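Call for Storytellers: join the winter round of Clikia

Clikia is looking for eight people to help us build one big story told in a lot of small places. It will live partly in a podcast, partly in a string of text messages, partly in a printed zine and partly in a web comic, and we would love for you to be one of the people who makes it all hang together.

You don't need a degree or a long list of credits. Our last story, Dotasine, reached 1036 readers and listeners, and more than half of the team had never published anything before (one of them had only ever written letters to her sister, and they were wonderful letters!). What we do ask for is five hours a week, a bit of patience with group editing, and a real fondness for characters.

Writers, illustrators, sound people and puzzle makers are all welcome. Neusa Trindade leads the writing room and Arsen Romaniuk looks after audio – both are happy to answer questions before you apply.

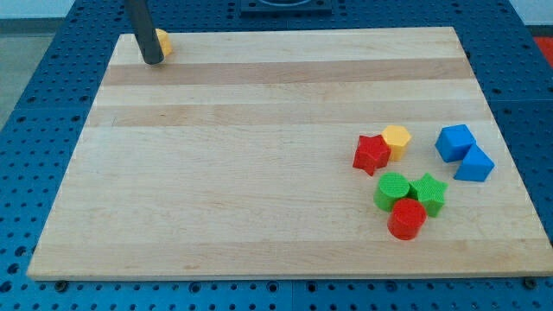

The new story is called Vasconcelos, and it follows a family of furniture makers over 20 years, with each platform picking up a different member of the household. Objects carry a lot of the plot. A striped board like this one, pale wood with darker bands running across it, might turn up in a comic panel and then again in a voicemail, so we like people who enjoy planting small things and coming back to them later.

To apply, send us a page of anything you've made, plus a few lines about yourself, by the end of December. We meet online on Tuesday evenings.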